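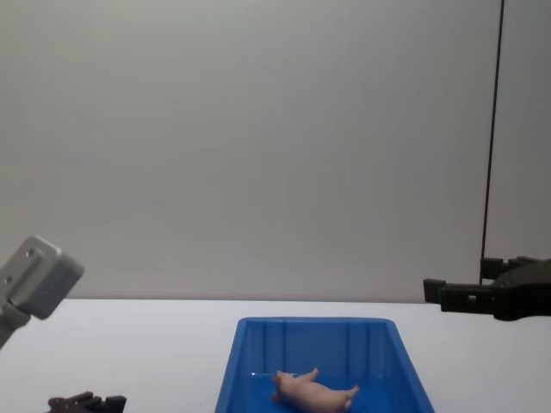
Drultel asked if the fault only shows up on the right gripper, and that got me looking properly. Yes, only the right! Two-arm setup, and the job is lifting a toy pig out of a blue tray. After 12 clean picks the right gripper stops closing and I get a force limit fault. Restart, same again. Any ideas? I love this project and want it back!

Clistari
Oh, I know this one! Check the cable first. If it hangs from above it can tug at the plug every time the wrist turns. Give it more slack, clip it farther up the arm, then run 30 slow picks with the stop button in reach. Cut the power before you touch the plug - mine closed on my thumb once.

Gape
Mine did this in August. New fingers fixed it, no clue why.

Zerken
Great fun, these faults! Log the motor current too. If it climbs pick by pick, you have drag in the finger joints. Please don't just raise the limit - it protects your hands.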